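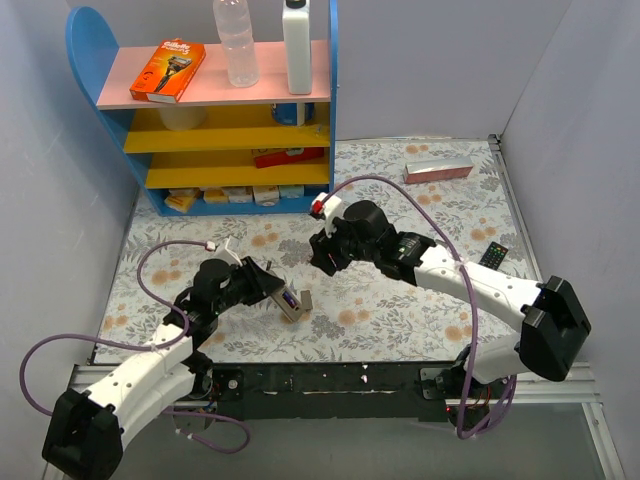

Small stuff on the small shelf: tall on top, flat in the middle, little packets along the bottom.

How to Tidy a Small Shelf Without Losing the Will to Live

Every home has a surface where things go to be forgotten. Ours was the shelf by the door, which by June held so much clutter that Tín Hứa, who pays half the rent and does half the sighing, asked whether we were opening a chemist's.

You can sort out a shelf like this before lunch. I have managed it in the gap between putting the kettle on and remembering I'd put the kettle on.

Step 1. Take everything off

Yes, everything. Put it all on a table with a cloth over it, so that whatever leaks does so on something you can wash. Wipe the shelves while they're bare. This opportunity won't come round again until Christmas.

Step 2. Throw away the obvious

Dried-up tubes, boxes with nothing in them, and the instructions for a Praltix milk frother you gave to your sister. If you have to sniff it to decide, you have decided.

Step 3. Tall things go on the top

Bottles want headroom, and the only level that has any is the one with no shelf above it. Ours now has a clear plastic bottle in the middle and a white one with a black cap towards the right. The Gillette box went up there as well, at an angle. I tried it straight and it looked like a shop.

Step 4. Squat things underneath

Round tubs and cans go on the next shelf down. Check you can get them out again without tipping them. I once owned a Skima spice rack that gripped its jars so well I cooked without paprika for 7 months.

Step 5. Flat boxes lower still

A flat box takes up a lot of room for something with so little to say. Give it the lower shelf and try not to pile things on top of it, as you will want whatever is at the bottom of the pile first.
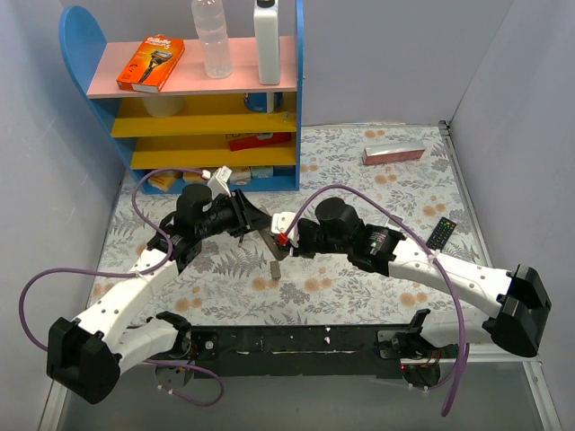 Step 6. Packets in a row along the bottom

Stand small packets side by side with their faces outwards. One row only. A second row behind the first is storage in the sense that the sea bed is storage.

Step 7. Deal with the leftovers

There are always a few things that belong to no shelf at all. The TV remote is the usual one. It lives by the sofa, or in theory it does, and putting it with the toiletries will only cause a scene at nine in the evening. Carry each stray to its proper room now, while you're still feeling virtuous.

If you end up with more strays than shelf, resist buying another shelf. We went to look at a Solis unit, 700 millimetres wide and very handsome, and came home with two scented candles. They're on the windowsill until further notice.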